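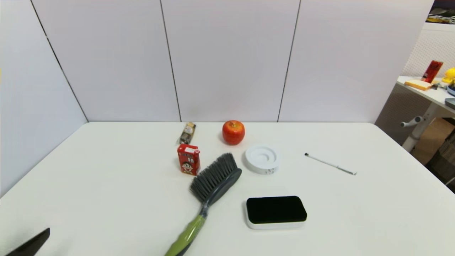

Narben sind für mich das spannendste Thema der gesamten plastischen Chirurgie, und ich wundere mich seit Jahren, wie wenig darüber gesprochen wird. In jedem Vorgespräch geht es um Schnittführung, Form, Volumen, vielleicht noch um die Narkose. Die Haut, die danach heilen soll, bekommt einen Halbsatz. Dabei ist sie das, was man jeden Morgen im Spiegel sieht! Von unserer Haut verlangen wir dabei eine Gleichmäßigkeit, auf die wir sonst gar nicht kämen: Der rote Apfel auf dem weißen Tisch hat oben eine leicht gesprenkelte gelb-orange Stelle, und wer ihn in die Hand nimmt, denkt sich nichts dabei. Bei einem hellen Strich am Unterbauch denken wir sofort an Reklamation.

Ich bin kein Chirurg. Ich arbeite als Physiotherapeut in der Nachsorge, seit einigen Jahren auch in der Narbensprechstunde der Vukex-Klinik in Prarkum, und ich finde, dass diese Arbeit viel mehr Aufmerksamkeit verdient. Wer sich einmal angeschaut hat, was Gewebe in den Monaten nach einer Operation leistet, kommt aus dem Staunen nicht heraus. Erst wird verschlossen, hastig und ziemlich grob, dann wird umgebaut, Faser für Faser, und das über viele Monate. Eine Narbe, die nach sechs Wochen rot und derb ist, macht in aller Regel genau das, was sie soll. Sie ist mitten in der Arbeit.

Trotzdem sitzen in dieser Phase bei mir Menschen, die überzeugt sind, ihr Ergebnis sei verdorben. Sie haben Bilder gesehen, vorher und nachher, und zwischen beiden war immer nur ein schmaler weißer Balken. Was in diesem Balken passiert, die Schwellung, das Jucken, das Ziehen beim Aufrichten, die taube Stelle, die plötzlich wieder kribbelt (ein herrlicher Moment übrigens!), das kommt nirgends vor. Ich würde mir wünschen, dass Praxen auch den Balken zeigen. Bilder nach zwei Wochen, nach drei Monaten, nach einem Jahr, bei gleichem Licht und ohne Auswahl der schönsten Fälle. Das würde vermutlich keinen einzigen vernünftigen Patienten abschrecken, und es würde sehr viele beruhigen.

Im Juni hatte ich eine Patientin nach einer Bauchdeckenstraffung, die sich zwei Monate lang nicht getraut hatte, ihre Narbe zu berühren. Gewaschen hat sie außen herum. In der Sprechstunde haben wir uns 75 Minuten Zeit genommen, und den größten Teil davon haben wir geredet. Am Ende lag ihre eigene Hand flach auf dem Bauch, und sie sagte: »Das ist ja warm.« Für solche Sätze mache ich diesen Beruf. Die Technik, das sanfte Verschieben, das Abheben, die kleinen Kreise neben der Narbe und später auf ihr, hatte sie danach schnell heraus. Den Zeitpunkt dafür muss immer das Behandlungsteam freigeben, die Wunde muss geschlossen und reizfrei sein. Aber dann darf man wirklich anfassen.

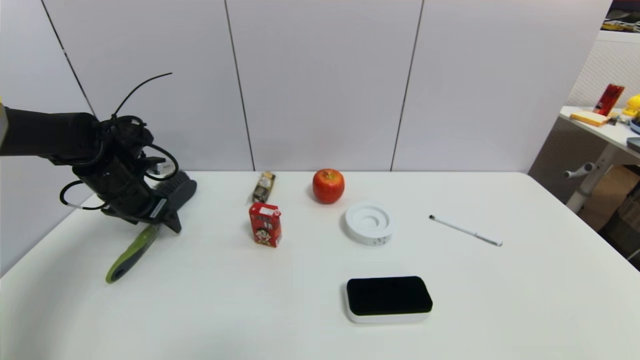

Und man darf es regelmäßig tun. Lieber jeden Tag kurz als einmal in der Woche mit zusammengebissenen Zähnen. Ich sage in der Sprechstunde gern, dass eine Narbe 1000 freundliche Berührungen braucht, und natürlich hat diese Zahl keine Studie hinter sich. Sie hilft den Leuten bloß, die einzelne Berührung nicht so wichtig zu nehmen. Beim Zähneputzen wartet ja auch keiner auf den Durchbruch.

Dann die Produkte. Ich werde ständig danach gefragt, und ich verstehe das gut, eine Tube in der Hand fühlt sich nach Handeln an. Bei uns wird viel das Silikongel von Seok benutzt, andere schwören auf Pflaster, und einige protokollieren alles in Plallik, der App, mit der man den Verlauf fotografieren kann. Ich habe gegen nichts davon etwas. Silikon hat in der Narbenpflege seinen festen Platz, Sonnenschutz sowieso, und wer gern Fotos macht, soll sie machen, aber bitte in größeren Abständen. Wer täglich fotografiert, sieht täglich nichts und wird darüber ganz unglücklich. Skeptisch werde ich erst, wenn jemand verspricht, eine Narbe verschwinden zu lassen. Narben werden blasser, weicher, flacher, manchmal so fein, dass man sie suchen muss. Weg sind sie nicht.

Mir wird gelegentlich entgegengehalten, das sei alles schön und gut, aber für eine gründliche Narbensprechstunde fehle im Praxisalltag die Zeit. Das Argument nehme ich ernst, ich kenne die Terminpläne. Nur taucht die Zeit ja ohnehin auf, bloß an anderer Stelle: in besorgten Anrufen, in Zusatzterminen, in Gesprächen über Korrekturen, die bei etwas Geduld gar kein Thema geworden wären. Eine Operation, für die jemand lange gespart und sich lange entschieden hat, sollte eine Nachsorge haben, die genauso sorgfältig geplant ist. Ich würde sogar dafür plädieren, den ersten Termin dafür vor den Eingriff zu legen. Dann kann man in Ruhe zeigen, wie sich gesunde Haut am eigenen Körper verschieben lässt, und der Vergleich später fällt viel leichter.

Fragen Sie also danach! Fragen Sie im Vorgespräch, wer Ihre Narbe im vierten Monat ansieht, wen Sie anrufen, wenn sie juckt oder sich verhärtet, und ob Ihnen jemand die Massage zeigt oder nur ein Faltblatt mitgibt. Gute Chirurginnen und Chirurgen freuen sich über diese Fragen. Die, mit denen ich zusammenarbeite, reden inzwischen selbst über nichts lieber, und beim Mittagessen muss man sie manchmal bremsen.

Von Ronaldo Nogueira
13. Dezember 2022

Diese Website verwendet Cookies. Mit der weiteren Nutzung stimmen Sie der Verwendung zu. Einstellungen | Akzeptieren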